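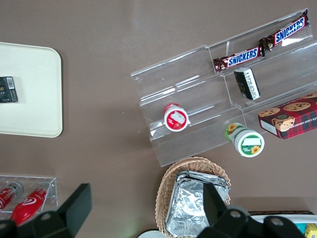
The Trerusska folks wrote back that a snack table is a snack table, so why give it a README? Fair! But after setting one up for the fourth time from memory, I wanted our layout written down, and I love how it has come together.

README: Rurkdale Snack Table
Last updated 28 September 2023

What's in this folder
layout.txt: what goes where
restock.txt: the shopping list
labels.txt: allergy cards, ready to print

The idea
Clear stepped stands make small stuff so easy to find. Candy bars and cookies go on those, drinks get their own rack, and baskets take anything with an awkward shape. A wrapped sandwich looks great in a wicker basket, by the way, much nicer than on a bare table.
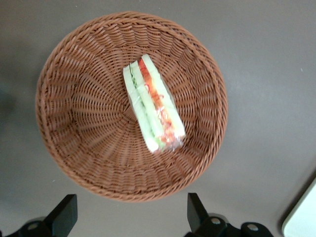
Can the baskets be washed?
Wipe them with a damp cloth and let them air dry overnight. Soaking is hard on the weave.

Setup notes
Put the cream tray down first and build out from it. Tall things go at the back so people can reach over the low ones (this one change made the whole table feel roomier!). Coca-Cola bottles on a two-step rack are my favorite part, all that red in rows.

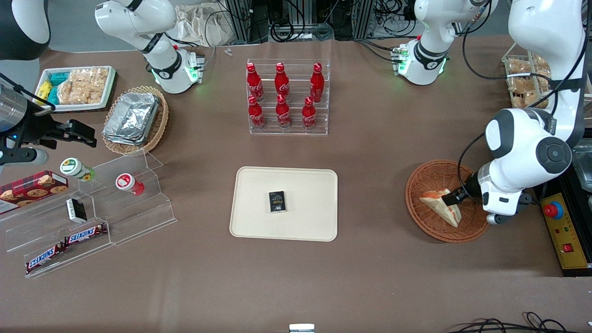

Leave a bit of open table near the front edge too, so people have somewhere to set a drink down while they choose. Allow 10 minutes for the whole setup, plus 3 more if the stands need a polish.

Naming
"Fu" in layout.txt is the small table and "Wuseo" is the big one. Please keep those names, the labels file uses them.

Changes
Allergy cards added in March. Drinks moved to the back row after that.

To do
Add a version of layout.txt for round tables. Ideas very welcome!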